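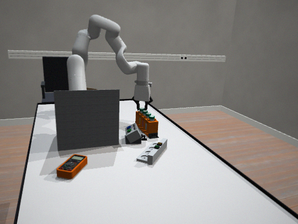 The Gezer cell is a simulated workcell for practicing the setup of a robot arm before the same work is done on real equipment. It was built at Firnus by Birgit Weidemann and Essam Tazi. The arm stands at the back of a white table and carries a gripper with two fingers. The usual target is an orange terminal block.

Setup begins with the zero position of each joint. After this the gripper is brought over the block in 11 steps - the last eight at low speed. The zero values are checked again after every 200 runs.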